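4.2 Shared appliances and the surfaces around them

The second group of workplaces had no kitchen of their own. In these offices the microwave stood wherever there was a socket and a flat top to put it on, most often a spare desk. Of the 30 sites visited, this was the usual arrangement in the smaller firms, and staff at Fovine and Michiels both spoke of "the microwave desk" as a fixed place in the room.

We recorded what else was kept on the same surface and on top of the appliance itself. Items were entered under one of 5 headings: food and drink, crockery and cutlery, paper and stationery, decoration, and personal belongings. The full survey produced 2438 entries. Decoration was more common than we had expected from the pilot visits, and it tended to stay put. A plant or a picture entered at the first visit was usually still there in August, while mugs and packets of food came and went between visits.

The top of the microwave was treated as a shelf in most of these offices. When asked, staff gave two reasons. The desk filled up quickly, and things left on top were out of the way of plates going in and out. Omprakash Chauhan, who looks after the office at Trosenton, said he had moved a pile of post off the microwave several times before he put a plant there, and the post had not come back.

Door clearance was a separate matter. A side-hinged door needs free space in front of the appliance and to one side, and on a desk 800 mm deep this takes up much of the area where a person would set down a hot dish. Figure 3 shows a desk of this kind with the door fully open to the left and the ornaments kept to the right-hand side and the back.
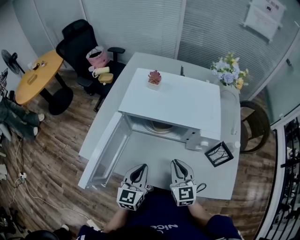

Figure 3. Microwave oven on an office desk, door open, with a potted succulent on top and a framed sketch and a vase of artificial flowers on the desk.

Chairs close to the appliance caused more complaints than the ornaments did. At Dremora a chair was often left in the path of the door, and people reached over it to take their food out. Spare chairs also gathered bags and cups when the desk was full, and these were entered separately from the items on the desk. Cosmin Oprea carried out the repeat visits and used the same entry sheet throughout, with one change: a line was added for items resting on seats. Entries made before that change were not corrected, so seats are left out of the totals in Table 2.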